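Hosetti Workshop Board > Machines and Automation > Can a machine do one household chore yet?

varnish_and_dust
Posted 1 October 2022

I would like to start a discussion about a small question. Not the big question, when will the robots take all our jobs, but the small one. Is there today a machine which can do one complete chore in a normal home, without a person who stands beside it?

My chore is very modest. Put the empty bottles from the living room table into a box. I do it myself in less time than I need to complain about it. I have been teaching a printed arm to do it in the evenings since March, and my opinion has changed several times.

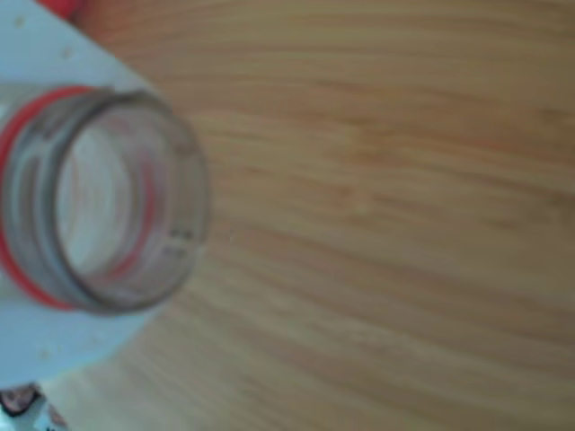
The first difficulty was transparent plastic. The camera on the wrist has a hard life with everything clear. It sees the table through the object, and the reflection of the window moves when the arm moves. With a wooden block I had a good result after one weekend. With bottles I needed 170 demonstrations before the arm would go to the right place more often than to the wrong one. I move the arm by hand, it records, then it trains during the night.

So my answer today is: almost, if you are patient and your evenings are free.

lathe_widow
Posts: 2,241

Almost is a big word. I work on the floor at Deltari, packing side, and we have two machines that put bottles in boxes all day. Each of them is better at this than any person. But every bottle arrives standing, from the same direction, at the same height. If one falls over, the line stops and a human comes. You have made the table the difficult part, and the table is the chore.

I don't say it to be unkind. I only think that people see a video and they forget who put the bottle in front of the robot.

varnish_and_dust

I agree with most of this. It is exactly why I lay the bottles down in a different way each time and do not stand them up.
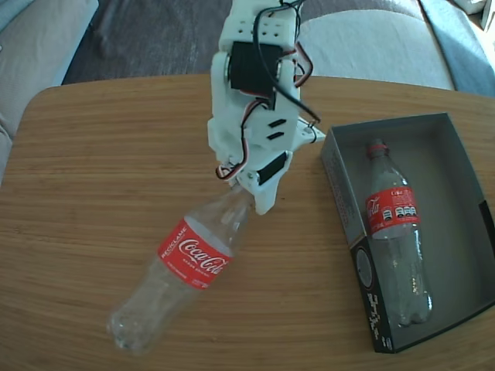

Gripper at the neck of one Coca-Cola bottle, the other one in the box.

I chose the neck because the body is too wide for my fingers and it slides. From the neck the bottle hangs with its base down, and then the arm must turn it to lay it in the box. This turn is where I lose the most attempts. On a good evening I get seven in a row and I feel like an engineer. Then I move the box by the width of my hand and it begins to fail again.

mrs_clamp

May I ask a practical thing. What happens when it fails? Does it know that it has failed? My vacuum robot does not know anything. It eats a sock and it continues with great confidence.

varnish_and_dust

No, it does not know. It closes the fingers on air and carries the air to the box very carefully. I have read that you can look at the current in the gripper servo to feel if something is there. It is on my list.

quiet_bandsaw

I disagree with lathe_widow a little. At the plant where I was before (Preda, small parts) they also said for years that mixed parts in a bin is impossible for a machine. Then we got an arm for it, and it was slow and everybody laughed, but it worked through the night shift when no person was there to laugh. Slow is not a problem if you are asleep. The same will be true for the home. I don't care if the robot needs the whole night to clear my table.

lathe_widow

I care, if I pay for it! And your bin was bolted to the floor, I suppose – with a fence and a lamp above. In a home there are children and cats and sun.

quiet_bandsaw

The bin was bolted, yes.

varnish_and_dust

The sun is a real enemy, I must admit. In the morning it falls directly on the table. I have trained with curtains open and with curtains closed, but half open I forgot, and half open was the worst.
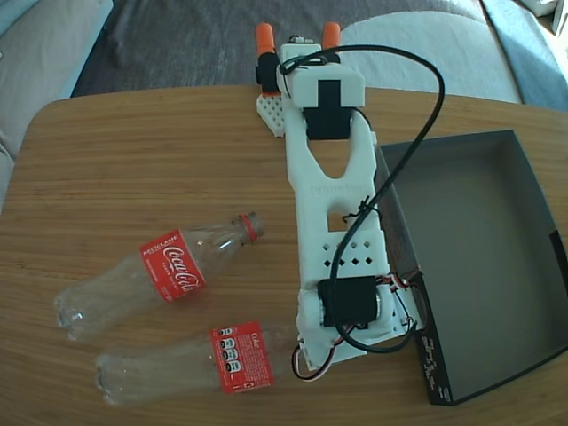 Some people have asked me by private message about the parts. Hobby servos, the printed design I have modified a little, a long cable which I have already changed one time because it was catching. I do not want to give a total cost, my wife also reads this board.

The base servo gets hot after an hour and then the arm starts to hang lower, so the fingers arrive too deep. I make a pause of ten minutes. A person with the same chore would also like a pause, but he would not need one.

mrs_clamp

Question from a beginner. Could you not put something on the bottles, for example a colored tape, so that it sees them better? We did this with my father's pill boxes and it helped him very much.

varnish_and_dust

I could, and the red labels help already. But a cap or a ring or a label is sometimes there and sometimes not, and I don't want the arm to depend on it. If I must first put tape on every bottle, I can also put the bottle in the box.

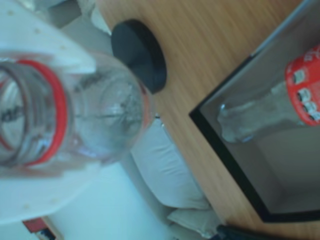

I have now a new plan. I will stop with perfect grasping and teach it to try again. If the fingers are empty, go back, look, repeat. There was a long thread about this on the Clustamance list and several people wrote that a bad arm which repeats is better than a good arm which does not. I believe them, but I have not tested it.

lathe_widow

This I find reasonable. Our machines don't try again, they stop and turn on a yellow light, and the light is me.

My opinion stays the same: not yet for the home. But please post how the repeating goes, with numbers, and also the bad evenings.

quiet_bandsaw

Seconded for the numbers. And try it with the curtains half open.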